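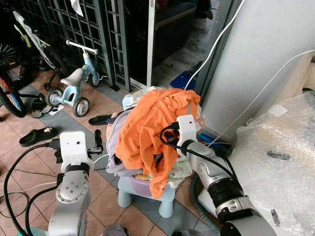
Notebook, dye bench – December 15, 2020

Onion skins again, and this time I think we have it! Khoa brought in a huge sack of yellow skins from the market and I weighed out 200 g before anyone could talk me into being sensible. Simmered for 2 hours, strained through the old pillowcase, left to cool with the lid on.

The bath was a gorgeous deep tea color. First skein (Nalbridge wool, alum mordant) went in at noon and came out a coppery gold I have wanted since we started this. Second skein, same wool, no mordant: a polite beige. Nice to have the two side by side for the March class – it makes the case for alum faster than I can.

Cotton is still the stubborn one. Mimoza soaked her strips in soy milk over the weekend and dried them twice between dips, and they took up far more color than my plain ones. I'd call hers butterscotch and mine weak lemonade. She thinks a third dip would even out the blotches near the folds. Trying that next.

Temperature notes: kept the pot at 78 C for the wool. It crept up once while I was on the phone to Karagiannis about the madder order, so check skein one for felting when it's dry. Felt fine in the hand.

Iron test: a tiny pinch in a jar of leftover bath turned the whole thing olive in seconds. Dropped in a scrap of silk and got a mossy green with a bit of gray in it. SO good. Keep the iron spoon away from the other pots, please – I have taped the handle red.

Still to do:
Rinse skein one again, water was still running yellow
Light test, 6 strips on the south window, half of each under card
Ask Karagiannis if the madder is whole root or ground
Label Mimoza's jars before they all look the same
More skins, Khoa, as many as you can carry

Avocado pits are in the freezer, bottom drawer. Don't throw them out. I want to try them with and without washing soda, and compare tap water against the rain barrel.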